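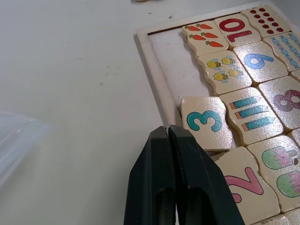 A gripper beside the number 3 tile of a wooden number-matching puzzle, seen from the wrist camera.

Robot teaching by demonstration is a way of giving a robot a new task by having a person carry it out through the machine. The person either moves the arm by hand or steers it from a distance, and the movements are recorded together with the camera pictures. The recordings are later used to train a control program. The method is also called learning from demonstration or imitation learning.

Teaching by hand

In hand guiding, also known as kinaesthetic teaching, the motors are set so that the arm can be pushed freely. The teacher holds it near the wrist and leads it through the task. Little extra equipment is needed, and the teacher can feel when a part catches or jams. The drawback is that the teacher's hands and sleeves often appear in the camera pictures, where they will not be when the robot works alone. Heavy arms are also tiring to lead for long periods.

Teaching by remote control

In remote control, or teleoperation, the teacher uses a separate device. This may be a smaller copy of the arm (a leader arm), a hand-held controller or a three-dimensional mouse. The Diment leader arm has joints in the same order as the working arm, so that bending one bends the other. The Cavari handset sends only the position of the hand, and software works out the joint angles.

Remote control keeps the teacher out of view, but most simple systems give no sense of touch. Operators tend to press too hard at first, or to close the fingers before they are level with the part.

Cameras

Many set-ups have one fixed camera over the table and a second on the wrist. The wrist camera moves with the gripper and shows the fingertips close up, which helps with small or flat parts. It sees little of the rest of the table, and the fingers may hide part of the work. Shiny surfaces can produce bright patches that change as the arm moves.

Puzzle tasks

Tray puzzles are widely used as practice work. In a number-matching puzzle, a tile bearing a numeral is paired with one showing the same quantity of small pictures, such as five carrots or four bumblebees. The wavy edges of the tiles must be lined up before they will lie flat, and a tile that lands at a tilt has to be nudged or lifted again. A task may be limited to placing a single tile or may cover the whole tray.

The Wotstead puzzle set, issued on October 9, 2022, holds 1,075 recordings made by remote control. Each was made at 20 frames per second. A later version raised the total to 3,000 and added starting positions with the tray turned.

Quality of recordings

Teachers differ in speed and in the order in which they do things. A program trained on very mixed recordings may hesitate between two ways of reaching the same tile. The Hinojosa guidelines ask for one agreed grip for each type of part and for long pauses to be trimmed. Failed attempts are marked and kept apart, although recordings in which the teacher makes a slip and puts it right are normally left in.

See also
Leader arm
Pick and place
Teleoperation
Wrist camera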